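Zomier Hand Gripper Kit: two stars from me, maybe three if you like glue

I bought the Zomier kit in February with my own money, after Salim Swai at our shared workshop had talked it up for weeks. The sales page promises "an afternoon build." Mine took four evenings, and the last of them was spent undoing the third. You get printed parts, a bag of screws, brass inserts, two fingers and a sheet of pad material. You get no spare pads. 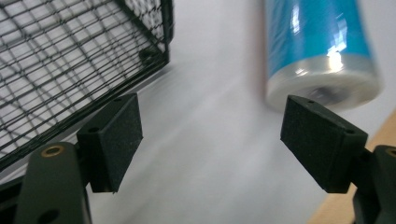 My plan was simple enough: carry the gripper around by hand, record grabs of ordinary stuff, and feed those to the sorting arm I'm building at home. Zomier says the fingers handle "everyday objects of any shape." I'm not convinced. Wide flat pads are fine for a box. A slick cylinder like the blue one in its crinkled plastic film, next to the wire mesh basket, is a tougher test, and I'd want a softer pad before I trusted this with anything like it. The brass inserts I have no complaint with. They went in straight and they've stayed put.

The instructions are another matter. Step 14 has you tighten the finger mounts before you've been told which finger goes on which side. I got it backward, and so did Salim, who blamed the Nowakowski hinge he had swapped in. I blame step 14.

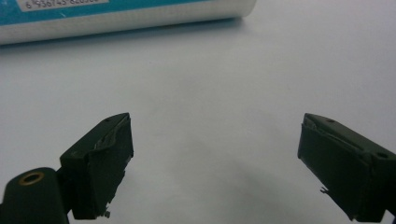 Jaws open on the near side of the white container. Note the frayed pads.

Zomier claims the pads are good for 1,000 grabs. I kept a tally on the workshop whiteboard and the first edge lifted at 300. I pressed it back down with contact cement and it lifted again by Wednesday. Support told me to clean the surface first, which I had done, and then offered me a discount on the next version. I didn't take it.

The Grekenum set is less handsome and its screws are cheap, but the pads clip on and you can swap one without taking the finger off. If I were starting over I'd buy that, or just print the fingers and pick my own rubber.
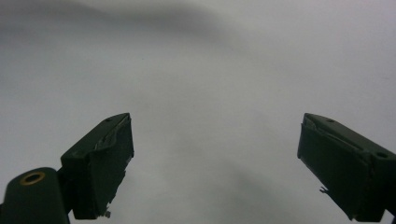 Can you put other pads on the Zomier fingers?
Any thin sheet you can cut with a knife will fit, but you have to scrape off the old glue first and the screw holes don't line up with anyone else's parts. I'm trying the Cunumus sheet next and will update the review if it holds.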